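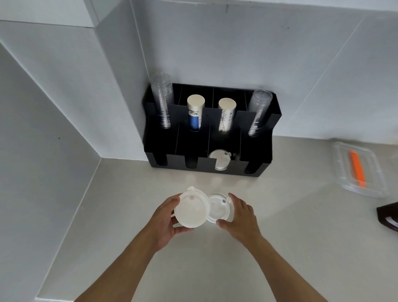
Mestgate Cup Station Challenge

The Mestgate Cup Station Challenge is a student robotics project in which teams teach a robot to restock a coffee counter. It was started by Trí Diệp and grew out of the Barnard robotics club, which now has 24 members.

Task

Students first do the job by hand, pairing up white lids, nesting them into a short stack and working in front of a black organizer with cups in the back row. Lids are a wonderful test – thin, slippery and eager to stick together! Each team's software, Merkix, then learns from a set of 1099 recorded tries. 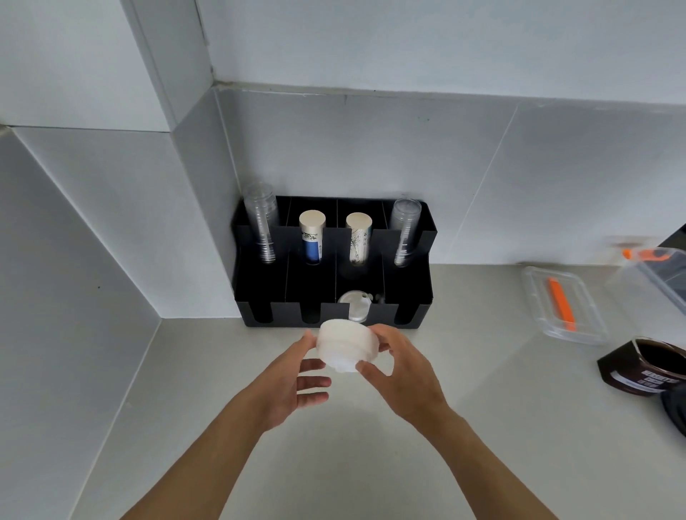

Scoring

A run earns 2 points for every lid put in the right slot, and a dropped stack ends it. The Kuipers round, held each May, adds a second lid size and is the club's favorite event of the year.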